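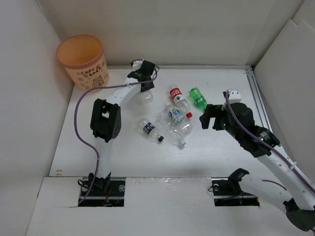
Search this notebook
All entries Mine only Go

March 28, 2025
Bench kit evaluation, Skovdale two-arm, entry 3
Verna Blackwood

Continuing from entry 2. Kit is on loan from Plultton until the purchase decision. Both arms are mounted in the slots of the front board, wrist cameras are on, control software is the version shipped with the kit plus the January patch. No changes to the arm mounts since the last entry.

Object for today: loose bottles on the white tabletop, teleoperated first, then the supplied grasp routine on the same kinds of layout. Bottles are mixed sizes, some crushed, all laid on their sides. The capybara cup stays at the back left corner for the whole series as a keep-out object. If either arm touches it the attempt is a fail regardless of what happens to the bottle.

Logged 331 attempts across both modes. Of those, 200 were the supplied routine and the rest were by hand. Raw log is on the shared drive under the kit name. I have not cleaned it, and the first block has the wrong operator name on it (mine instead of Farouk's).

Setup notes

Homing is fine on both arms. The left arm complained once about joint limits when started with the wrist folded under. Unfolded by hand with power off, restarted, no repeat. The manual has a drawing of the correct rest pose but it is mirrored for the right arm and I would expect people to get it wrong.

Cable routing is the weak part of the mechanical package. The purple cable on the left arm leaves the gripper in a wide loop to the left and comes down beside the arm into the slot. With the wrist low and rotated inward the loop comes down over the tabletop and can sweep a bottle. On the right arm the cable follows the link and gives no trouble. Tried shortening the left loop with a tie at the second link. That cured the sweep and took away some wrist rotation, so I took it off again for the measured runs and put it on the list for Plultton. A proper clip at the elbow would probably do it.

Camera exposure: white table, white walls, white links. Auto exposure hunts when an arm passes over. Locked it on both wrists after the first block. The overhead lights leave soft shadows on the table and these did not bother the grasp routine once exposure was fixed.

Teleoperation

Latency is acceptable. Farouk finds the left controller heavier than the right and I agree, though I can't find a setting for it. Gripper mapping is linear and should not be. Most of the useful travel is in the last part of the squeeze, which makes it easy to crush an already soft bottle and hard to hold one lightly.

Approach direction matters more than I had planned for. Coming in across the body works for the clear bottles with the fingers fully open. Coming in along the axis, the fingers push the bottle away unless it is resting against a neighbor. In a cluster, the neighbor is usually there, and then the problem becomes picking up two.

The small bottle with the black cap is the easiest in the set. The green one is the worst: small, crumpled, and it turns under the finger pads on contact. Farouk's method is to close slowly with the lower finger already touching the table. It works for him, less often for me. 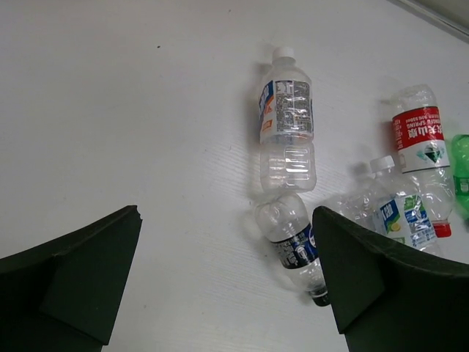 WRIST VIEW AND GRASP ROUTINE

The wrist camera is the best part of this kit for our use. With the gripper open, the gap between the fingers stays clear and the target can be held in it all the way down. Label print is large enough in the picture to tell bottles apart when they overlap. The fingers do take up the lower corners, and anything lying behind the right one has to be remembered from the previous pose. A bottle with its lower half behind the finger gets detected as a shorter bottle, and the grasp point shifts toward the cap.

That shift accounts for a good share of the failures in the supplied routine. I marked these "short box" in the log. The others I marked by hand:

– double: fingers close on two bottles or on one bottle and the cap of another
– slip: bottle held, then lost on lift
– push: bottle displaced before the fingers close
– timeout: routine does not commit to a grasp

Timeout is set at 120 seconds in the default config. Far too long for a bench like this. The routine either commits early or keeps circling between candidates. I left it at default for the measured runs to keep them comparable with the Plultton sheet, and shortened it afterward for my own patience. The shorter value does not go in the results table.

Clear plastic on white was the item I expected to sink the routine. Less bad than feared. Labels carry the detection. The red label with the red cap is found from every wrist pose we used. Turned so that the mostly transparent part of a label faces up, a bottle is found late, and the orientation can flip end for end. The gripper does not care about the flip but the place step does: the routine sets bottles down with the cap toward the rail, and a flipped one goes down backward.

Dark specks on the table surface produce nothing. Checked this on purpose, with the threshold lowered one step.

Overlaps: where one bottle lies over the lower part of another, the routine should take the upper one first. It picks by confidence and ignores height. There is a flag in the config called top_first. Set to true, no change that I could see. Farouk read through the config loader and the flag is parsed and never used. Reported.

Two-arm coordination

Shared zone in the middle of the table is handled by a simple lock. One arm waits, raised, while the other works. Safe, slow. With the cluster in the center both arms want the zone all the time, so the kit behaves as a one-arm kit with a spare. Moving the bottles apart would make the numbers look better and would tell us nothing about the Ultudden job, where they arrive in a heap.

Tried the "handover" demo from the supplied set once, outside the measured runs. Left gripper to right gripper, clear bottle. It needs the bottle held near the middle and there is no check for this. Not evaluated further.

Service offer

Plultton quotes the kit with or without a service plan. The plan covers finger pads, wrist cables and one remote calibration, and the pads are listed for replacement every 200 operating hours. We are nowhere near that. Pads look unworn to me. The cables concern me more, and they are covered only if the failure is at the connector. Asked them to put in writing what happens when the left loop wears through on the link instead.

Remote calibration I would not pay for. The local procedure works, needs only the printed board, and gave the same result on repeat.

Position as of this entry

For teleoperated data on bottles: suitable, with a changed gripper curve and a cable clip. For unattended picking with the supplied routine: no. The short-box error and the unused flag are software and could be fixed by them or by us, but the zone lock is built into the controller and I don't see them changing it for one customer.

I would take the kit without the plan and write our own grasp step. Farouk would rather wait for the next controller version. Both views go into the recommendation.

To do

– Gripper curve: try a table in place of the linear map, left side first
– Repeat the push cases with the left loop tied, count the lost wrist range properly
– Correct the operator name in block one
– Ask Plultton which finger geometry is on the Ultudden units, their sheet shows a narrower tip
– Mask the finger corners in the detector input and see if the short boxes go away
– Keep the cup where it is for the next series. Mark its position on the table with tape first

Comments

farouk
Masked the corners on a copy of the log. Short boxes mostly turn into no detection, so it waits for the next pose and gets it right there. Slower per pick. I think it's a better failure. Branch is pushed.

lab_east
Is the linear gripper map in firmware or on the host side? We have the single-arm version and could only change it on the host.

V. Blackwood
Host side here too. Firmware takes a target position and nothing else as far as I can tell.

farouk
On the heavy left controller: friction in the grip hinge, loosened the screw a quarter turn. Feels like the right one now. Does this mean the teleop block needs repeating?

V. Blackwood
No. Note it in the log header and carry on.

Last updated by V. Blackwood, revision 4 (comments merged)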